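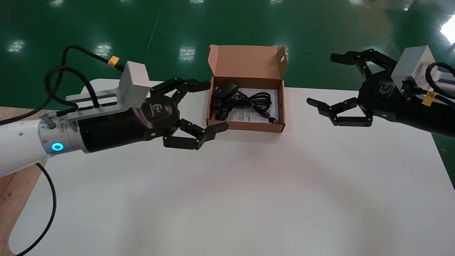 Figure 6. Left and right hands at the open box, mouse and cable inside.

Section 6: Setting Up the Box Task

This section covers the first two-handed task on the Fistwood bench build. By this point you should have both arms bolted down, both hands mounted, and the Abella control software talking to each side. If one arm still shows as offline in Abella, go back to Section 4 before doing anything here.

The task is simple to lay out. An open cardboard box sits between the two hands, and the hands reach in, take out the contents, and put them back. We use a computer mouse and a bundled cable because everyone has them and it doesn't matter much if they get dropped. You can swap in other light items once the task runs cleanly.

Plan on a full evening the first time. After that, setup goes quickly.

What you need

Small cardboard box with an attached lid
Computer mouse
USB cable, coiled and bundled
Flat paper insert for the bottom of the box
Pencil and removable tape
Steel ruler
The Grillow stop box, wired as shown in Section 3

Any box will do if both hands can reach the inside without a finger rubbing on the wall. The one in Figure 6 has a tan outside and a small cutout in the lid. The cutout plays no part in the task.

CAUTION: Keep the Grillow stop box within reach of the person running the bench, on the side away from the arms. Do not set it on the tabletop. A moving arm can push it out of reach.

6.1 Preparing the tabletop

1. Press the stop button and wait for both arms to report "held" in Abella.

2. Clear the top. Tools, screws, coffee cups and spare fingers all go somewhere else. Only the box belongs between the hands during a run.

3. Wipe the top down with a dry cloth. If you use a cleaner, let the surface dry completely before you set the box on it. A box on a damp top slides differently.

4. Check that the top doesn't rock on its frame. Push down on each corner in turn. If you feel movement, shim the leg and try again.

5. Look at the overhead lights. A white top and a shiny floor both throw glare back up, and Abella's box finder can mistake a bright patch for an edge. Turn off any lamp you can do without.

Note: At the Holby workshop the floor is green epoxy and reflects the ceiling lights strongly. If your floor is like that, set the box finder's search area to the tabletop only. The setting is under View, then Limits.

6.2 Routing the cables

Cable trouble causes more failed runs on this build than anything else. The cables at the wrist have to follow the hand through its whole reach, so they need slack, but a loop that hangs too low will catch on the box lid.

1. With the arms held, run your fingers along each cable from the hand back to the first clamp. Reseat any connector that feels loose.

2. Form the slack into a loop above the wrist. On the left arm, take it up and over the flat silver bracket.

3. On the right arm, keep the coil gathered at the back end of the wrist housing, away from the fingers.

4. Any cable that hangs from the underside of an arm should drape past the edge of the table. Don't let it lie across the top.

5. Put a yellow tag on the right-hand cable that goes to the module on top of the wrist. It is easy to mix up with its neighbor when you are working behind the arm.

6. Release the hold and move each arm through its reach by hand, slowly. Watch the cables the whole way. If a cable goes tight at any point, stop, give it more slack, and repeat from step 2.

CAUTION: Never unplug a hand while the arm is powered. The fingers can close when the signal drops out. Power down at the Grillow box first and wait for the ring light on the arm to go out.

6.3 Placing the box

1. Press the stop button again. Both arms must be held before you reach between them.

2. Set the box between the two hands, toward the far half of the table. Turn it so the lid hinges on the far side.

3. Open the lid until it stands straight up behind the box. If it keeps folding forward, crease the hinge backward a few times. If it still won't stay, put a strip of tape on the back of the hinge. Keep tape off the inside of the lid where a finger could pick it up.

4. Mark the two near corners of the box on the tabletop with pencil. Small L-shaped marks are enough. You will be putting the box back in this spot many times.

5. Lay the paper insert flat in the bottom. Ours is a printed sheet that came with something else. A curled insert should be replaced or flattened under a book overnight.

6. Put the mouse in at the left rear.

7. Put the coiled cable beside and in front of the mouse, with the USB plug toward the front right corner. Tuck in any loop that stands above the box wall.

Note: The cable should be bundled firmly enough to lift as one piece. If it opens up when you pick it up by one loop, add a twist tie.

6.4 Setting the start pose

The start pose is where both hands wait before each run. The hands face each other across the box with the fingers open.

1. In Abella, choose Pose, then New, and name it BOX START.

2. Put the left arm in hand-guide mode. Hold it by the wrist housing. Do not pull on the fingers or on the white module.

3. Bring the left hand in until the tips of the lower fingers are just in front of the near left corner of the box. The upper finger should reach forward above the palm, clear of the box wall.

4. Press Save Left.

5. Put the right arm in hand-guide mode and bring the right hand in at an angle toward the box. The lower fingers reach toward the right side with nothing touching.

6. Press Save Right.

7. Step back and run the pose once at the lowest speed setting. Both hands should arrive without touching the cardboard. Slide a piece of paper between each fingertip and the box. If the paper drags, back that hand off and save again.

Ring light: on our build, cyan means the arm is enabled and will move on command. Treat an arm with a lit ring as an arm that can move, even if it has been sitting still for ten minutes. If your light uses other colors, check the table in the back of your arm's own manual and write the colors on a card by the bench.

6.5 Speed and grip settings

Open the task file and enter the values below. They are set low on purpose. Leave them alone until you have a good string of clean runs.

Approach time, start pose to box: 3,000 ms
Finger close time: 800 ms
Pause after closing: 1,000 ms
Grip level, both hands: lowest setting that lifts the item

To find the grip level, start at the bottom and try to lift the mouse. Go up one step at a time. When the mouse comes up without slipping, stop there. Do the same with the cable, which usually needs less. A hand that squeezes too hard will leave dents in the box if it misses.

6.6 First run

1. Check the box against the pencil marks.

2. Tell anyone else in the shop that the arms are about to move.

3. Stand at the stop box. Keep your hand over the button.

4. Release the hold and send both arms to BOX START.

5. Run the left hand alone on the mouse. The right hand stays at its start pose.

6. If that works, run the right hand alone on the cable.

7. Run both together only after each side has worked by itself. Watch the space over the box, where the two upper fingers come closest.

8. Press stop before you reach in to reset the items.

CAUTION: Tie back long hair and take off lanyards and loose sleeves. Keep children and pets out of the room. These arms have no way of knowing you are there.

6.7 If something goes wrong

The box slides when a hand touches it. Put a loop of tape under each corner. If it still slides, the hand is coming in too low. Raise the pose a little and save again.

The lid falls forward during a run. Stop, pull the arms back to start, and fix the hinge as in 6.3. Don't hold the lid up with your hand.

A finger catches the cable loop and drags the mouse out with it. The items are too close together. Move the cable toward the front.

The hand lifts the paper insert. Tack it down at the corners with a glue stick.

Abella reports "box not found." Check for glare first, then for a shadow across the near edge. On a white top the near edge is normally easy for it to find.

One hand arrives late. Compare the approach times on the two sides. They have to match.

Save the task file under a new name before you change any values. Section 7 uses the same box and the same pencil marks, so leave both in place.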